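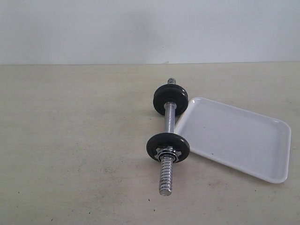
Setting up the collar cell at Mellholm

April 25, 2019

We've been wanting to put this page up since January! The collar cell at our Mellholm workshop takes spin-lock dumbbells apart and puts them back together, and it's the best thing we've ever had on a bench. Most of the fun is in the setting up, so that's what this gallery is all about – teaching positions, cleaning threads and finding out why it stopped at tea time.

Dumbbell and tray, side by side
Chrome bar, black plates and a star-shaped collar at the near end, with the white tray right up against them. We teach the start position with the bar lying at an angle, and the longer stretch of thread is where the collar has to travel. Lovely thing to look at, a coarse thread in good light.

Notes from the bench

The arm is a Zoltwood and the wrist unit came from Mustonen. We run the wrist at 35 per cent speed while we're teaching and go up to 67 once the collar spins freely. Any faster and it can start cross-threaded, which makes a horrible noise (you'll know it when you hear it).

Shiny chrome is a pain for the vision side. We had a very happy afternoon moving lamps about before the Setmont software would pick out the collar points and ignore the highlights on the bar. Soft light from overhead won, and the plain wall stayed.

Every 120 cycles the cell parks itself and we do a quick clean:
Wipe the finger pads with a dry cloth.
Brush the thread from the plate outwards.
Check the tray hasn't crept, and push it back to its marks if it has.
Run the collar on and off by hand before pressing start.

We've changed the finger pads once so far. The new ones are 2 mm thicker, so the grip width had to be taught again from scratch – worth every minute, as the collar now seats with a really satisfying little click.

Next job is the far end of the bar, where there's much less thread to work with and the wrist has to come in from the other side. More pictures when we've got it going!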